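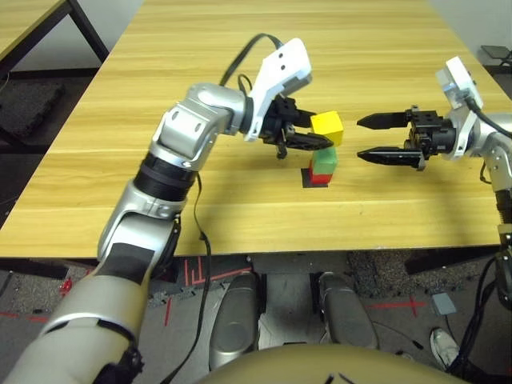

Why on earth would you spend a whole chapter on stacking blocks, somebody always asks in the first week of the course, when any toddler can do it without a book? It's a fair question, and I've come to look forward to it.

Chapter 14
Three Cubes High

Most of us can't remember a time when we couldn't put one block on top of another, and so we tend to treat it as something that simply arrives, like teeth. Spend a morning on the rug in a room of very young children, though, and you'll soon see how much there is to it. A block has to be found and held, carried over without bumping what's already standing, brought to the right height, lined up, set down and then (this is the hard part, and the part children practice longest) let go.

Take a small tower of colored cubes, the kind we'll come back to all through this chapter. Red sits at the bottom on its dark square mat, green sits on the red, and yellow is still up off the table, at about the height of green's top face. Everything we want to talk about lives in that little gap. How far over does yellow need to go? How much of its underside has to rest on green before it will stay put? And if green is a bit crooked on red, should the builder fix that first, or make up for it with the next cube?

In Section 1 we'll look at grasp and release, and at why letting go gently is so much harder than holding on. Section 2 takes up balance, using nothing fancier than cubes and a ruler, and I hope you'll do the activities with your own hands even if you feel a little silly - I still do them every year, and I still knock things over. The last section is about what to say, and when to keep quiet, while a child is building.

Before you read on, gather a few cubes of the same size and a small mat that doesn't slide. The Stikex mats in many classroom kits are fine, and so is a square of felt. Build a tower slowly, with your other hand in your lap. Then build it again with your eyes closed for the final cube, and write down what your fingers noticed. Keep those notes, please! You'll want them for the observation form on page 315.

Reader comments (2)

Used this chapter with our new aides at the Susonum center. The eyes-closed tower took up most of the session and they didn't want to stop. Could the next printing have a bigger observation form? There's hardly room to write.
December 5, 2025

We only had the Kikari cubes, which have rounded edges, and they work but you get a wobblier tower. Might be worth a note in Section 2.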